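Home-built Husar grippers move on to clothes

The Husar project, a pair of hand-held grippers being put together by members of the Penov shared workshop in Listbridge, has moved from hard objects to clothing. The group began handling garments with the tools in May, after a spring spent on boxes, mugs and wooden blocks.

Husar is meant to give people with a small budget a way to record how a job is done by hand, so that a robot arm can later be trained on the same job. A person holds one gripper in each hand and works with them in place of fingers. The motion and the view from each tool are saved together, and the group's own software, called Ekari, lines the two sides up afterward.

Silvana Quintana started the build and still does most of the assembly. She said clothes were on the list from the beginning, but the first set of fingers was no good for them.

"They were flat and smooth on the inside," she said. "Fine on a block. A T-shirt would slide straight out the moment you pulled on it."

The current fingers are yellow, with a long slot in each one, and narrow a little toward the tip. They sit in a black slotted frame on top of a rounded black body. Each body carries a label and a QR code, which Ekari uses to tell the units apart when files are copied over.

The clothing work is being done in a home, with garments laid out on a woven mat.

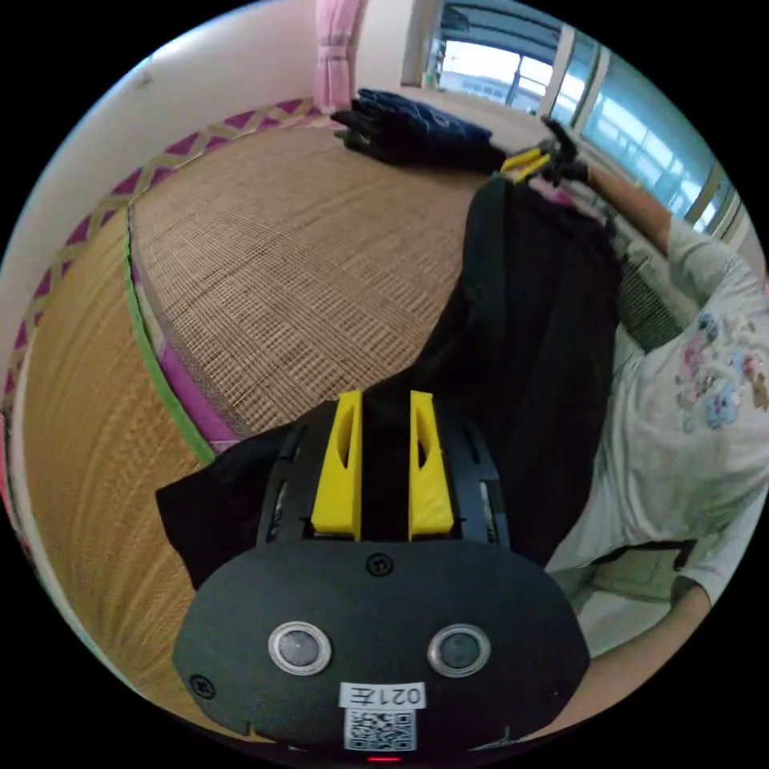
Black cloth stretched between two grippers, near the window.

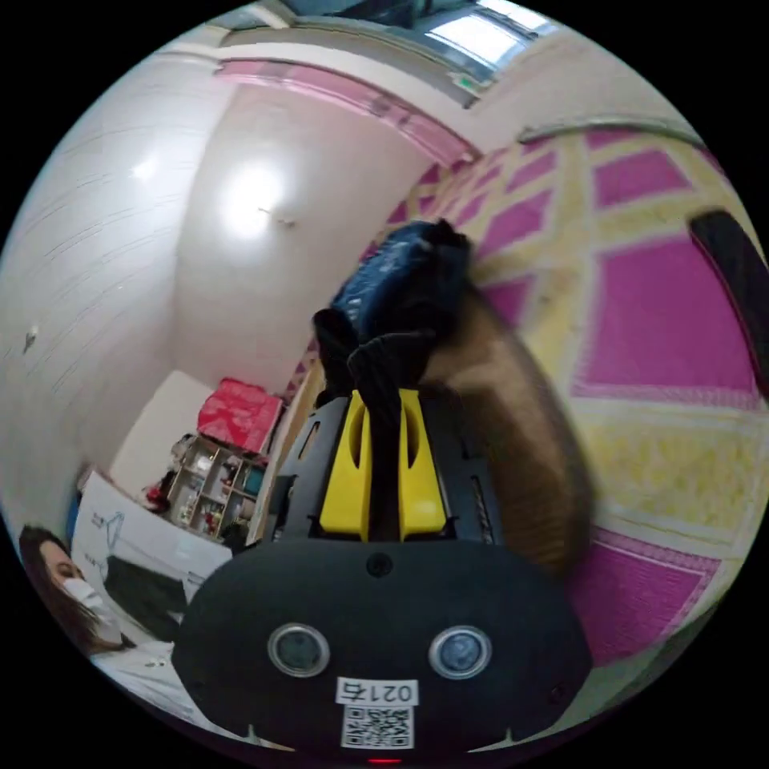
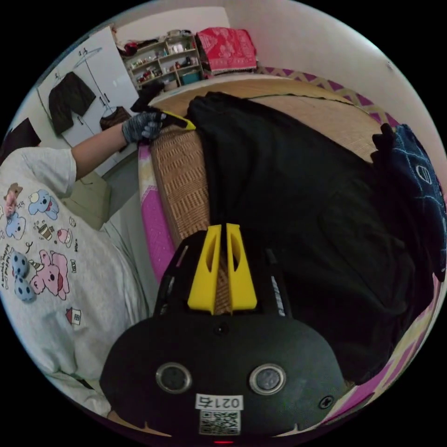
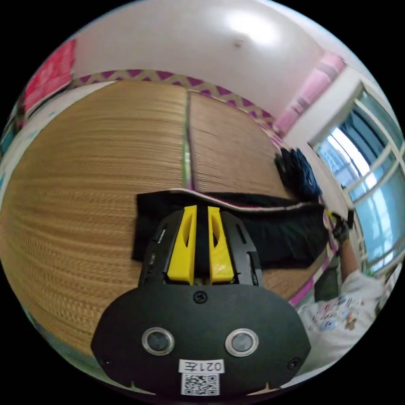

A gloved hand has the right end of the black cloth, with more clothing farther up the mat.

What has changed in the build

One complete gripper now comes to 51 parts, counting screws, and weighs 528 grams. Quintana would like to bring the weight down, as holding two of them up becomes tiring well before the end of a session. Most of it is in the body, so the next print will use thinner walls there and leave the finger frame as it is.

A pair of fingers takes 46 minutes to print on the workshop's older machine. They wear faster than anything else on the tool, mostly on the inner edge, and the group prints them in batches and keeps spares in a box by the printer. Swapping a pair means taking out the screws and sliding the old ones off – no other part has to move.

The trigger linkage was also reworked over the winter. The old one had a plastic pivot that loosened with use and left the fingers slightly open at rest. The new one runs on a metal pin. Quintana said it feels stiffer for the first day or two and then settles.

Dark cloth is harder

Recording goes more slowly with clothes than it did with blocks. A block can be put back on its mark in a second. A shirt has to be spread out or bunched up again before every try, and it never lands the same way.

Black and navy garments give the most trouble. Folds are hard to pick out on dark fabric, and Ekari's preview sometimes shows a sleeve and the body of a shirt as one shape. The group has kept the dark pieces in anyway. "That's what is in people's laundry," Quintana said.

The target for this stage is 300 usable recordings. One is thrown out if the cloth slips from both grippers, or if the two sides can't be lined up later. The second problem was common in the early files and came down to a clock setting, fixed in the last update to Ekari.

No robot has been run on the clothing data yet. The workshop has one small arm, which is currently missing a wrist motor, and a second will be needed before anything two-handed can be tried. Quintana said she would sooner have the recordings ready and wait for the arms than the other way around.

Files and open evenings

Print files for the fingers and the frame can be picked up from the Penov workshop's shared drive, along with the parts list. The body files will be added once the thinner version has been printed and checked. People who have already built a pair with the plastic pivot can get the metal pin from the front desk at cost.

Husar meets in the back room at Penov at 7 p.m. on open evenings. Bring your own safety glasses if you plan to use the drill press.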